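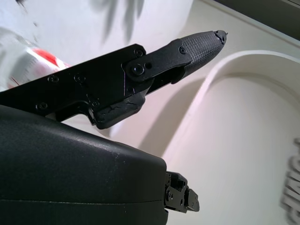 How many people can play Dramon?
Dramon is made for two to four players. With two players you use the short river board, which is printed on the back of the main board.

How long does one game take?
Most groups need 90 minutes for the first game, and less when everybody knows the cards. The two-player game is shorter.

What do I get in the box?
One double-sided board, 188 cards, 12 ferry tiles, a cloth bag and the rule book. The Porneo expansion is sold separately and adds 8 more ferry tiles.

Do I need Porneo to play with five?
Yes. The fifth color of player pieces comes only in the expansion.

Can I trade on another player's turn?
No, trading is only for the active player. The one exception is the Harbor card - read the text on it, it goes before the rule book.

What happens if the market deck is empty?
Shuffle the discard pile and make a new deck. If this happens a second time, finish the round and count the points.

A card is missing from my copy. What should I do?
Please write to Maureen Hollis at our Clevancombe office and tell her the number in the corner of the card. Replacement cards are free, and we send up to 3 of them in a normal letter.

Can shops order from you directly?
Shops in Europe should order from our distributor Manninen. All other shops can write to us. The smallest order is one carton, and one carton holds 8 games.

Will there be a second printing?
It is planned for August. The rules stay the same, only the spelling mistakes on the Ferryman cards are corrected.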